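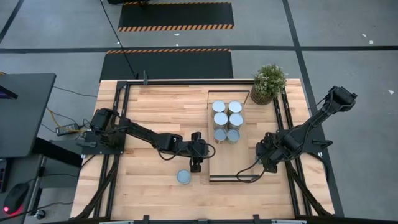
Zuzana Jelínek

Section 2. Planning and budgeting for a two-arm bench

Complete this section before you place an order. Prices are in pounds and exclude delivery.

2.1 Measure the space

1. Mark out the bench on the floor with tape. Include the parts of the arms that swing out past the table edge.
2. Leave 78 cm clear on each side where an arm is mounted.
3. Decide where the operator's desk will go and measure the cable run from there to the bench.

Note: Order cables one size longer than you measured. Short leads are the most common reason for a second order.

2.2 Draw up the list

4. Enter the arms, grippers and mounting plates on the Verketness order form. Plates are sold separately.
5. Add the table and the frame. A plain wooden top is suitable if the plates can be fixed firmly at its edges.
6. Add power supplies, clamps and floor mats. Allow £772 for these in the first year.

Caution: Do not run both arms from one extension lead. Ask an electrician to check the sockets first.
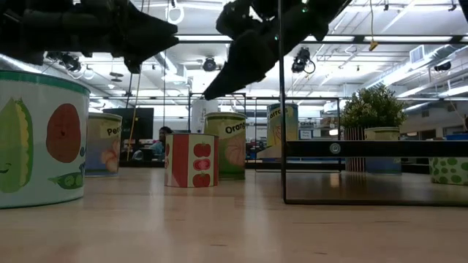

7. Set aside a small sum for things to handle. Cans are cheap, and different heights and widths will tell you more about a gripper than one size repeated.
8. If you want overhead cameras, check what the ceiling will carry and price the fixings separately.

2.3 Delivery and spares

9. Allow 24 working days for the arms. The Lodiven frame kit is sent separately and may arrive first.
10. Order one spare set of gripper fingers with the main order.
11. Send the signed form to Huerta by 29th October. Forms received later are held over until the June order.

Note: Keep the packing crates until the arms have passed the checks in Section 3.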